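Syafiqah Lau
@syafiqahlau_chess
22 January 2020

A thread about sets that live in a tin. I promised Hakim I would write it after our club evening, so please be patient with my English and with my opinions.

1/ My first set came from a shop in Ferstead which does not exist any more. I paid 70 for it and I thought it was a lot. The lid of the box broke in the first winter. Since then I keep all my sets in metal tins, and I have never lost a piece again. (One pawn went away for a month. It was in my coat.)

2/ Which tin? I like a flat one with rounded corners. A deep tin is a bad idea, you put your whole hand in and you stir like in a soup, and the knights get scratched on the ears. In a flat tin you see everything at once. Biscuit tins are too wide for my shelf, but Rachid Gaber uses one and he is happy.

3/ Please wash the tin first! Mine had tea inside before and my bishops smelled of bergamot until September.

4/ Now the order of packing and unpacking, which is the real subject of this thread. At our club in Wemley most people turn the tin over above the board and make a heap. It is fast, but it makes a noise like a kitchen accident, and the people who are still playing look at you.

5/ I do it one colour at a time. Black first, all of it, until that side is finished. Then white. When I take from both colours together, I always find at the end that I have put a rook where the queen should be, and I must begin again.

6/ Inside one colour I begin from the back row, corners first. Kurniawati Pasaribu begins with the pawns and says the back row then has its little wall already. We have discussed this for 2 years. She is a stronger player than me, so perhaps she is right.

7/ The tin stands on the right side of the board, near enough that your arm does not travel over the pieces already standing. With sleeves this is important. I have knocked down a full row with a cardigan -- twice in one evening.

8/ It looks so when the work is in the middle:

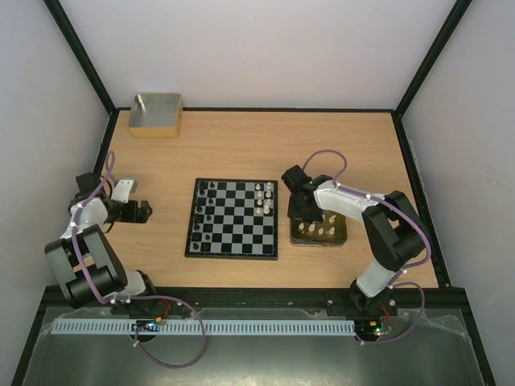

White on the right side, black on the left, and six white ones still in the tin.

9/ I have a weakness for this kind of board, black with silver-grey squares and a black border. Some members find it too modern. But on a light wood table it looks very calm to me, and white pieces are easy to find on it. With the black ones you must look a bit more carefully on the dark squares.

10/ For putting away I do the opposite: white goes in first, then black on top, so that black comes out first the next time. Aiman Subramaniam told me this is the most useless rule he has ever heard. He still asked me to write it on the card inside the club cupboard.

11/ If your tin rattles, cut a piece of felt for the bottom. Old felt from a hat is good. Do not glue it, you will want to take it out and shake the dust from it.

12/ Several people asked about a label. I write the number of pieces on the underside of the lid with a paint pen, and the name of the set also. A paper label comes off when the tin is kept in a cold room, and our cupboard is a cold room with a door.

13/ Tomorrow I want to write about folding boards and why the hinge always lies under the square you need. If you keep your set in a sock or in a bread bag, please send me a message, I would like to hear how it goes for you.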